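Review: the Lidetholm two-arm table robot, and can it do my chores yet

By Joyce Urio
Saturday, April 27, 2019

I run a small shop which packs fruit and bread for offices, in the back part of a building in Grerkodport. We do the same small jobs every day: open the bag, put in, tie the bag, untie the bag when somebody forgot something. So when Clindetti offered me to try the Lidetholm table for 63 days, I said yes very quickly. I have now finished the trial and I want to write what I think, for people who have the same question as me. Can a machine take over such work already?

What you get

The Lidetholm is a pair of arms for one table, with a gripper on each. It has cameras near the grippers, so it looks at the thing from close by. My rent was 918 for the full period, and delivery was included, but the first day of training was not. I think this should be written more clearly on the order form. The manual is good in the parts about safety and quite poor in the parts about software. Two pages were repeated and one chapter was missing. Clindetti sent it later by e-mail.

To set it up took us seven hours. My colleague Cinzia Carbone did most of it, and she has more patience than I have. You need a strong table and enough free place on both sides for the elbows.

Hard things and boxes

With things that keep their form I am quite satisfied. It picks up a lunch box and puts it down where it should be. It puts lids on, if the lid is not too tight. It moves bread rolls from a tray into a box and I did not see it crush one, which surprised me. The speed is low. Cinzia does three boxes while the Lidetholm is doing one, and she is also answering the telephone. But it can continue when we are at lunch, so the comparison is not completely fair.

Transparent boxes are more difficult for it. Sometimes it closed the gripper a little next to the edge and went away with nothing, and it did not notice. After the software update in the fourth week this happened less.

Bags

For me this is the real test, and I suppose also for anybody who thinks about a robot for the home. In a kitchen half of the things are in a bag. A thin bag changes its form each time you touch it, and a knot can look the same as a fold. A child learns it with the fingers and does not need to look.

We made 162 tries with thin plastic bags that had something inside, and Cinzia wrote all results in a notebook. To take hold of the bag went well in most of the tries. To open a bag which was only twisted went well sometimes. To open a real knot I would call luck. Often one gripper keeps the top and the other one searches for a good place, goes back, and searches again. It is interesting to watch for the first ten minutes. After that you want to push it away and do it yourself.

I must also say something good. It did not tear many bags. The Chege, a cheaper single arm that I rented last August, pulled until the plastic gave up, and then we had pears on the floor. The Lidetholm is careful with its force, and with two grippers it can at least hold and pull at the same time. With one arm I would not try bags again.

Small complaints

The cables on the arms need attention. Check them every morning before you start. The start sound is too loud and I did not find where to switch it off. The support people are friendly, but they answer only in the afternoon, and for a shop that starts at five in the morning this is late.

Would I buy it?

Not this year. If your work is boxes and trays, and you have room and no hurry, then the Lidetholm is worth a trial. If your work is bags, laundry or anything soft, I would wait. At home I would not want it at all in this size. I gave it back with a little regret, and I have asked Clindetti to write me when the next version comes, because I would like to repeat the bag test with the same notebook.

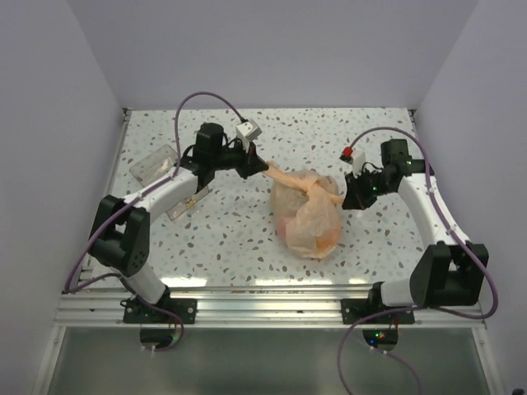
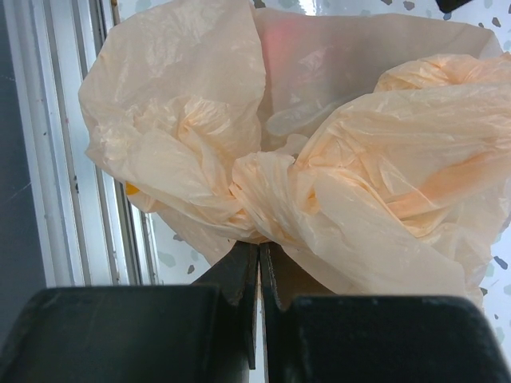

The bag work, in both pictures with the same kind of thin peach-colored plastic.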